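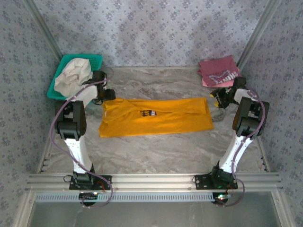 Nightly build skips half my UI tests, but still goes green

Asked by Malte Oltmanns, 2022-12-28

Hi all! I moved our nightly job over to Stimby in October and only just noticed it runs 38 tests out of 480. No errors, no warnings, the build passes (very happily!). On my laptop the whole suite runs fine. I've cleared the cache and reinstalled the agent, same thing. Any ideas?

2 answers

Birgit Schwerdtfeger
Had this one too! Check your test filter. Mine had a tag left over from when I was trying out smoke tests, and the agent reads it from the job settings, so you won't see it in your repo. Empty that field, save, and start a fresh build, don't hit "rerun" or it keeps the old settings. Also turn on "fail if tests skipped" while you're in there.

Rieger
we gave up and went back to cron lol. maybe update the agent?

Comment from Malte Oltmanns: It was the tag, thanks Birgit! Now I have 2 real failures to look at.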